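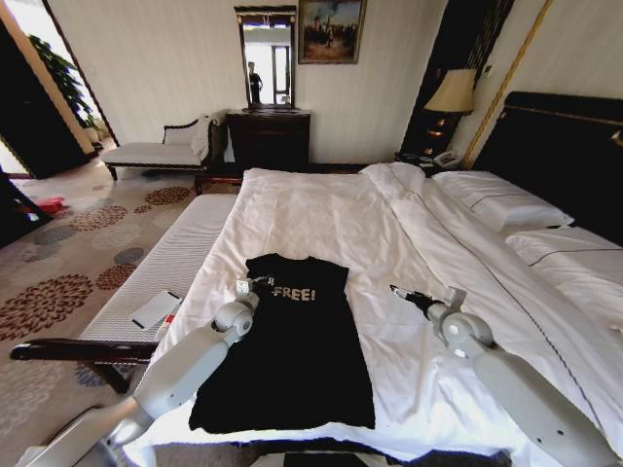

4. Setting up a hearing calendar

This section covers the first configuration of a hearing calendar in Zein Docket 2. It applies to trial-level and appellate divisions. Small claims calendars use a different template and are covered in Section 6.

You need a Registry Administrator account. Clerk accounts can view the screens below but cannot save changes.

4.1 Before you start

Have the following ready:

The division code issued by the registry.
The list of judicial officers assigned to the division, with their officer numbers.
The closure dates for the current term.

Import closure dates before you create any sessions. Sessions created first are not checked against closures added later, and each one must then be moved by hand.

4.2 Create the calendar

1. Sign in and open Registry > Calendars.
2. Select New calendar.
3. Enter the division code. The code is case-sensitive and cannot be edited once the calendar is saved.
4. Under Type, choose Trial, Appeal or Motions.
5. Set the default session length. Trial calendars open with a full-day session. Motions calendars open with a half-day session.
6. Set Maximum matters per session. The default is 8.
7. Select Save as draft.

The calendar now appears in the list with a gray Draft label. Drafts are not visible to parties or counsel.

Note: A calendar of type Appeal requires a panel. The Publish button stays inactive until a panel has been assigned under 4.3.

4.3 Assign judicial officers

1. Open the draft and select the Officers tab.
2. Enter the officer number, or search by last name.
3. Set the start date of the assignment. Leave the end date blank for a standing assignment.
4. For appeal panels, mark one officer as Presiding.
5. Select Apply.

If an officer is already sitting in another division on the same date, a conflict line is shown in red. The system accepts the assignment but holds the affected sessions until the conflict is cleared in one of the two calendars.

Recusals are recorded against the case file, never against the calendar. Removing an officer from the calendar to deal with a single recusal will unassign every matter listed before that officer.

4.4 Import pending matters

1. Select Import > From file.
2. Choose the export produced by the old case system. Statar exports must be saved as plain CSV.
3. Check the preview. Rows without a filing date are marked Incomplete.
4. Select Run import.

The largest file tested with this release held 3,565 rows. Split anything larger by filing year.

Caution: Do not close the browser window while an import is running. A partial import has to be reversed from the audit screen before it can be run again.

Sealed matters are imported with the party names masked. Check the Sealed column against the registry's own list before publishing – the old system stored this flag in two places, and only the case-level flag is read.

4.5 Publish

1. Open the draft and select Publish.
2. Confirm the division code.
3. Choose whether notices go out at once or with the next overnight batch.

Section last revised May 27, 2019 (M. Ostrowski).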